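Water with ice and lemon

Water with ice and lemon is a cold drink made by putting ice cubes and one or more slices of lemon into a glass of plain water. It is served in homes, bars and restaurants, usually at no charge, and is prepared with very little equipment: a glass, a bowl or bucket for the ice, a cutting board and a knife. A great many claims have been attached to it, most of them larger than the drink can support.

Preparation

The lemon is cut crosswise into rounds. Thin rounds float and bend against the side of the glass, while thick ones tend to sit on top of the ice and get in the way of drinking. The end pieces are normally thrown out. Guides disagree on whether the ice or the water should go in first. Supporters of ice first say that it prevents splashing, but a stream of water hitting a stack of cubes splashes quite well on its own.

A jigger, the small two-ended metal measure used for spirits, is sometimes set out for the lemon juice or for a syrup. Its use in a drink that is mostly water is hard to defend, and home cooks who skip it do not seem to suffer.

Work surface

Paper is often spread over the table before drinks are made. It is sold as a way to keep the table dry. Uncoated paper soaks through, and the dark patch it leaves is wider than the puddle that made it. Coated paper holds the liquid in beads, which then have to be wiped up anyway.
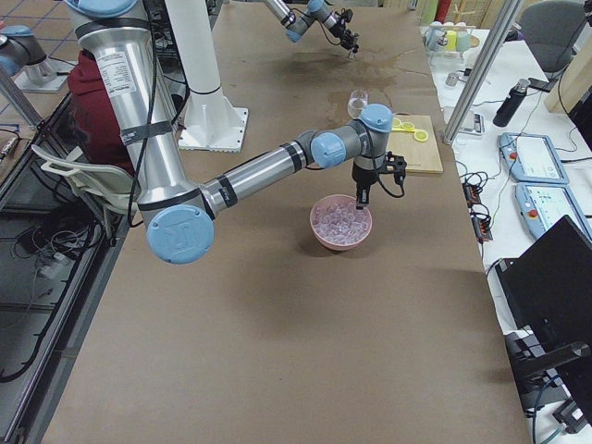
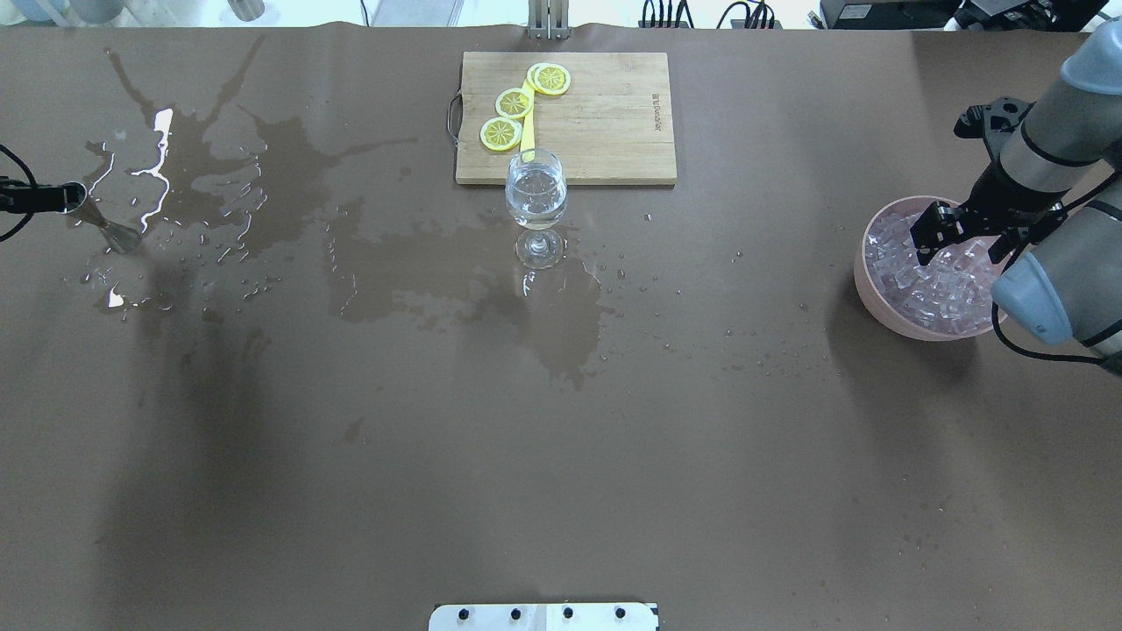
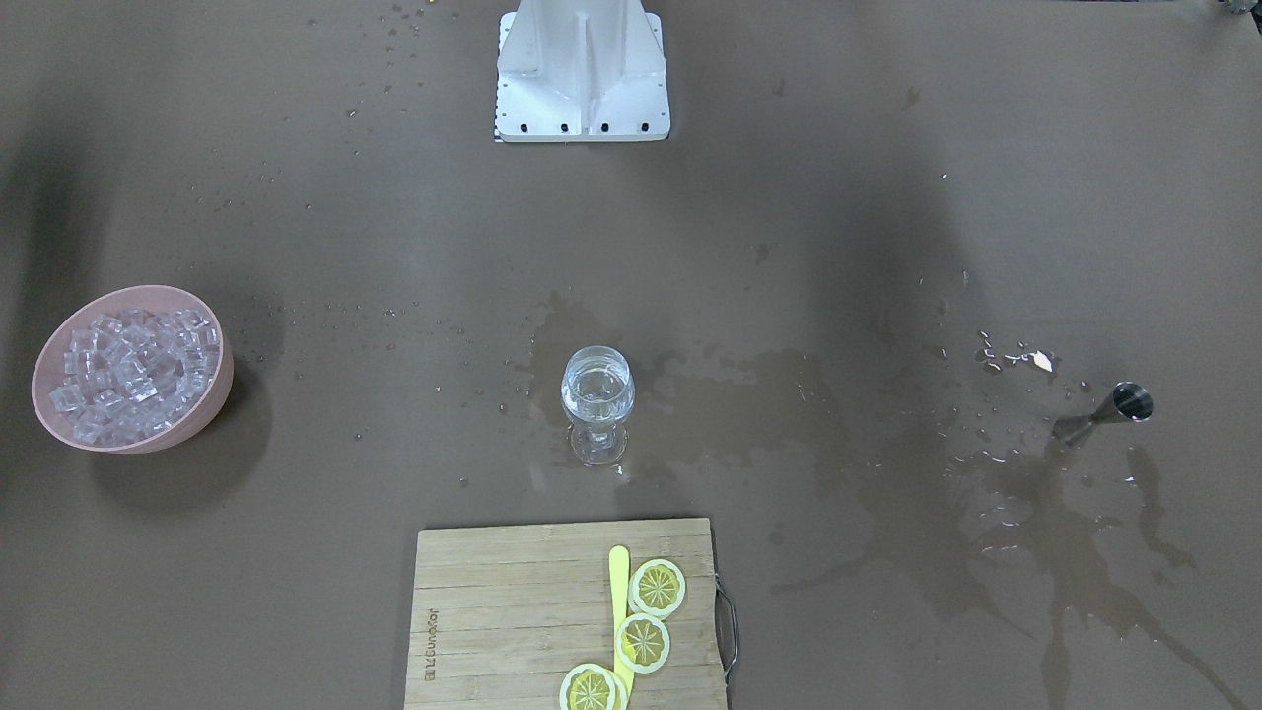
Ice in a pink bowl, a clear glass and a light wooden cutting board on a brown tabletop, with wet patches; lemon slices are on the board in the second view, and a jigger lies beside a brownish spill in the third.

Glassware

Any glass will do. Stemmed glasses are recommended in some serving manuals on the grounds that the hand does not warm the water. With ice in the glass the effect is small, and the higher center of gravity makes the glass easier to knock over. The Skevatstead serving guide nonetheless lists a stemmed glass of 300 milliliters as the "correct" vessel and gives no reason. A straight tumbler is the more common choice at home.

Ice

Clear ice is widely said to melt more slowly than cloudy ice. Size and shape matter far more, and a heap of small cubes in an open bowl will start to stick together whatever it looks like. Sixten Rustad, in a short booklet on table service, advised bringing out only as much ice as would be used in 25 minutes. He did not say how he arrived at the figure, and it has been copied without comment ever since.

Claims

The drink has been credited with aiding digestion, clearing the skin and "waking up" the body. A slice or two of lemon adds a little acid, some aroma and a small amount of vitamin C, and it is doubtful that much else can be asked of it. The Kulari method, which calls for 2,000 milliliters a day taken in fixed portions, differs from ordinary drinking mainly in its schedule.

See also

Jigger
Lemonade
Bar ice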